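## 4. Fixing the Marras cabinet to the wall

Read this whole section one time before you take the drill. The Marras is the smaller cabinet in the Selstead bathroom series. If you have the Grutstead, go to section 5, because its rail is different.

You need:

- the wall rail and the two long screws (bag B)
- a spirit level and a pencil
- a drill with a masonry bit
- a second person for step 5

**Caution:** Water pipes and cables often go straight up from the basin or the light switch. Check the wall with a detector before you drill. If you are not sure, ask an electrician.

1. Decide the height. The bottom of the cabinet must be minimum 150 mm over the tap, so that you can wash your face without hitting your head.
2. Hold the rail on the wall and put the spirit level on top. Mark the two holes with the pencil.
3. Drill the holes 30 mm deep. On tiles, begin slowly and without hammer action – the glaze breaks easily.
4. Push in the plugs and screw the rail. Do not tighten fully yet.
5. Lift the cabinet together and hang it on the rail. Check the level again, then tighten both screws.
6. Put the white caps on the screw heads.

**Note:** The plugs in bag B are for brick and concrete. For plasterboard, buy hollow-wall fixings of the correct size. They are not included.

### 4.1 Rough or uneven walls

On a wall with texture the cabinet can move a little when you touch it. Stick the felt pads from bag C on the back, in the lower corners. Do not fill the gap with silicone, or you cannot take the cabinet down later.

### 4.2 Loading the shelves

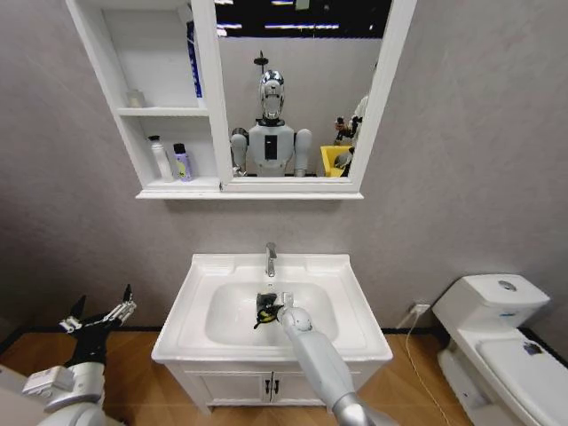

Wait until the wall fixings are fully tight before you put anything inside. Heavy things belong low. A tall pump bottle is best on the bottom shelf, like the white one with the lavender bottle beside it, and a small cup can stand on the middle shelf. Tall packages can go in the upper compartment if they stand straight. Do not load any shelf with more than 2 kg.

### 4.3 After the first month

Tighten the screws again after the first month, and then every July or when it is easy for you to remember. Clean the mirror with a soft cloth and a little warm water. Spray the cloth, never the glass – liquid that runs behind the edge makes dark spots, and these are not covered by the guarantee.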